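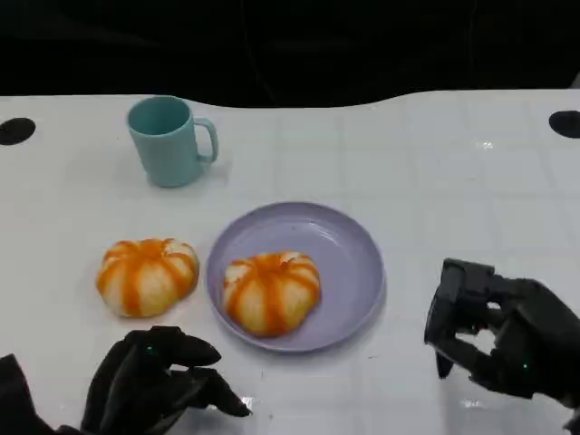
1/ Colours that get on with each other, a thread, because I've been thinking about it all week and my household has stopped listening. I grew up with brown plates. Brown plates, brown bowls, a brown gravy boat. So when I see a teal mug anywhere near a lavender plate I get a bit giddy, and then you put two pumpkin-shaped buns with them and it shouldn't work at all – and it's lovely!

2/ The white table is doing a lot of the heavy lifting. On my pine one at home, lavender goes grey and sad by teatime. On white it looks like sugared almonds. 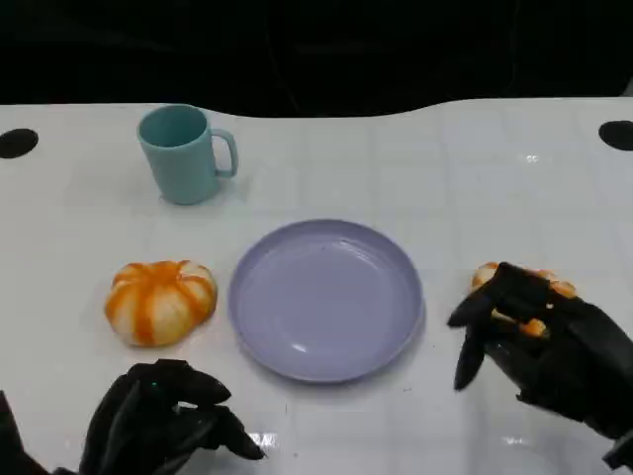
Small Table Things, no. 118

3/ Can we talk about the stripes? Orange and creamy white, all the way round, with the little dip at the top where the ribs meet. I want a winter coat in exactly that. Selvaraj says I'd look like a deckchair and I say good.

4/ Plain plate, stripy pumpkin. I used to do it the other way about, patterned plates with plain everything else, and then you put food down and the pattern's gone. An empty plate in one soft colour is such a nice thing to have on a table. I could leave it like that all day.

5/ Bouchra El Fassi asked last time what I'd do with the second pumpkin. Keep it near its friend! Two small things close together look like a decision. Two small things at opposite ends look like you're halfway through tidying up (I usually am).

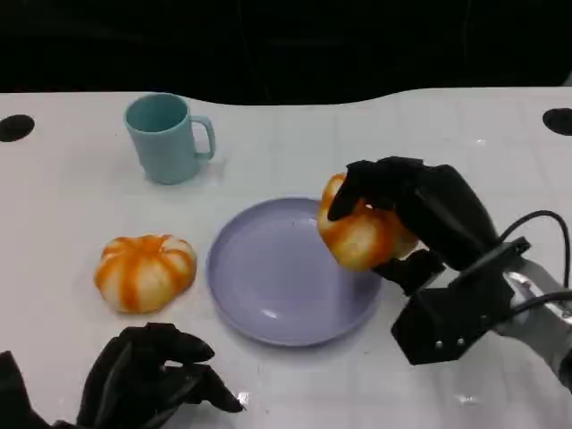
6/ WHERE THE MUG GOES

Back left, every time. I'm right-handed and I still like it there. The handle on this one points right, so you reach over and it's ready for you, and you get to look at that darker teal inside on the way. Mugs that are a shade deeper on the inside are my weakness. I had one from Drornport for years and cried when it went.

7/ Nuwan, yes, I saw your message, yes, a saucer would be "proper". No saucer. Let the mug stand on the table and have its own bit of shadow.
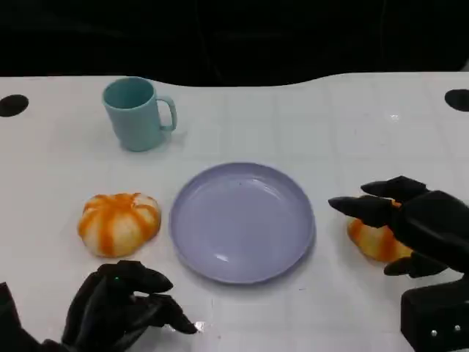

8/ THINGS TO TRY WITH WHAT YOU'VE GOT

Take everything off the table. Put back one plate, one mug and one daft thing that makes you smile. Mine would be a pumpkin to the left of the plate, even in July, and I'll not be taking questions on that. Then go and make a drink and look at it again from the doorway.

9/ Send me yours please! Amancay has already promised me a yellow jug and a lemon squeezer shaped like a hen, and I've been refreshing my messages since breakfast.

We use cookies to remember your settings and improve your visit. Accept all | Manage choices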